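Analítica web: el recuento de descargas cambia en julio

Desde el 4 de julio, el panel de estadísticas de Bendia deja de sumar las descargas de PDF a las páginas vistas. Hasta ahora, cada clic en un catálogo o una ficha técnica aparecía como una visita más, lo que inflaba el total en los sitios con mucha documentación. En la web de Harms, por ejemplo, 171 de las 804 páginas vistas de una semana de abril eran archivos descargados.

Las descargas pasan a un informe propio, dentro del menú Contenido. Se pueden filtrar por tipo de archivo, idioma y página de origen. Los datos anteriores no se recalculan, de modo que la gráfica mensual mostrará un escalón en la fecha del cambio. Amparo Sepúlveda, de soporte, recomienda añadir una anotación en ese punto antes de enviar informes a clientes.

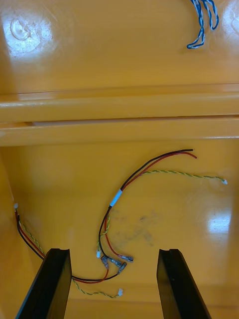
Carcasa de plástico amarillo anaranjado, con un cable azul y blanco trenzado.

Quienes usen la exportación automática deben revisar sus plantillas. La columna «vistas» conserva el nombre, pero ya solo incluye páginas HTML. La nueva columna «descargas» se añade al final del archivo, y las hojas de cálculo que lean las columnas por posición seguirán funcionando.

El límite del plan básico se mantiene en 300 informes guardados por cuenta. Los informes de descargas cuentan dentro de ese límite.

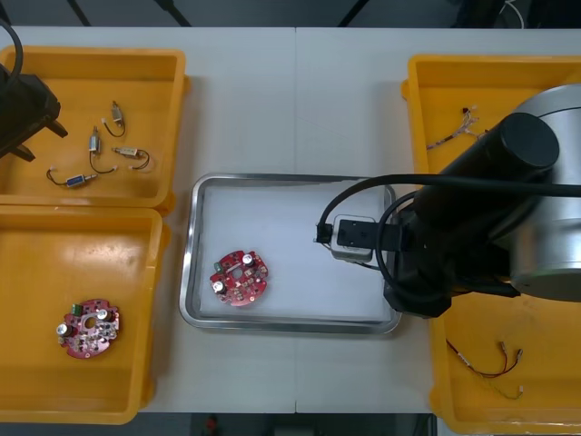 Bandejas con pequeños componentes eléctricos y una bandeja de acero inoxidable sobre una mesa blanca.

También hay novedades en el filtro de robots. La versión 2 del filtro, preparada por Zlatko Golob, descarta las visitas de rastreadores que se identifican como navegadores corrientes. Por ahora está activa en los sitios alojados en Lukau. En los de Altetti se activará más adelante y avisaremos por correo a los administradores.

Para comparar ambos métodos, el filtro antiguo puede seguir activo en un perfil duplicado. La opción está en Ajustes, Perfiles, Tráfico excluido. Las dudas sobre plantillas o perfiles se atienden desde el formulario de soporte del panel.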